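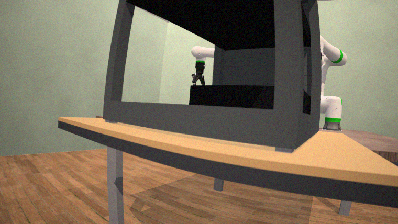
Page 2 of 8

Workplace automation > Small sites

Arm going in at our packing unit, what happens to the people on the bench?

Posted by Haruna

We are a small unit that tests and boxes control parts for Bridum. In December we get a robot arm that will reach into an open frame and handle the black boxes in there. So far we only have the layout from the supplier, with the arm standing on the table next to the frame. Two of us do that job by hand now. The manager says no jobs go, but can't tell us what we'll be doing. Has anyone been through this? Also, can you still work at the same table?

Svend Kirkegaard

We went through it at Lendia. Nobody lost their job but the job changed. I used to load by hand all shift. Now I fill trays, clear stoppages and check the rejects. It took around 90 shifts before it ran without me standing over it. Less lifting, more waiting, and the waiting is tiring in its own way. Ask for the training in writing, and ask whether your grade changes with it. Ours didn't until we asked.

As for the table, that depends on the risk assessment for your layout. Don't take the supplier's word that an arm is safe to stand beside. Get them to show you where it swings at the elbow as well as at the gripper. We moved our bench back 60 cm after the assessment and lost the shelf.

Flimiris

Same at ours pretty much. Breaks got moved to fit the machine, watch out for that one. No idea about the table, we have a fence.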